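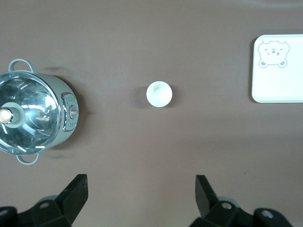
Njoroge Mugo asks whether the lid of a small electric pot has to come off every time, or only when the pot looks dirty. The lid should come off every time. The Elmont Residence kitchen guide sets out the following procedure for tabletop cooking pots with glass lids.

Before cleaning

Turn the dial to its lowest setting and unplug the pot at the wall. Allow 49 minutes for cooling. Lift the lid by its knob and set it on a folded towel.

Cleaning the pot

1. Pour in one small cup of warm water and a drop of dish soap.
2. Wipe the inside with a soft sponge. Steel wool is not permitted.
3. Wipe the outside, the handles and the control panel with a cloth that has been wrung out well.
4. Wash the lid by hand. Clean the steam vent with a cotton swab – grease collects there first.
5. Dry all parts before putting the lid back on.

The body of the pot must never be placed in the sink. Residents who share a pot should keep its cup and serving tray with it on the same shelf.

Mineral spots may be removed with equal parts white vinegar and water, left for an hour and rinsed twice. Pots that do not heat evenly after cleaning should be reported to the Korkville front desk, extension 197.

Filed under: Kitchen Care & Small Appliances

Related guides
Storing Cups and Trays
Shared Refrigerator Rules
Descaling a Kettle

Elmont Residence, Korkville – Contact the housing office – Back to top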